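Lelley Opens Its Guest Room Refresh Service in Fusham This February

FUSHAM — We make beds for a living, and now we'd love to come and make yours!
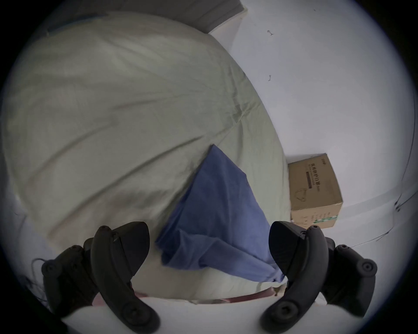 Spare bedrooms are where good intentions go to nap, and I say that as the owner of one. A pale sage-green duvet with a blue cloth crumpled across the middle and a cardboard box on the floor beside the bed is pretty much how we find most guest rooms (my own included, the week before my in-laws visit). We start with the bed every time. Once the duvet is shaken out and pulled straight, the rest of the room feels a lot less scary.

Starting in February, our new Guest Room Refresh sends 2 of us to your house for a morning. We change the bedding, fold whatever has been living on top of it, find a home for the boxes and leave you a short list of anything that needs replacing. We tried it out in 21 homes in Fusham and over in Wukeck before putting a name on it, and I loved every one of those mornings — even the one with the bunk beds.

Bedding can come from your own closet, or you can borrow a set from our Bermúdez range, which we now carry in 12 colors. Sage is my favorite and I will try to talk you into it.

We have 16 openings for the first month. Call the Lelley shop after 9 in the morning to grab one, or stop in and feel the duvets.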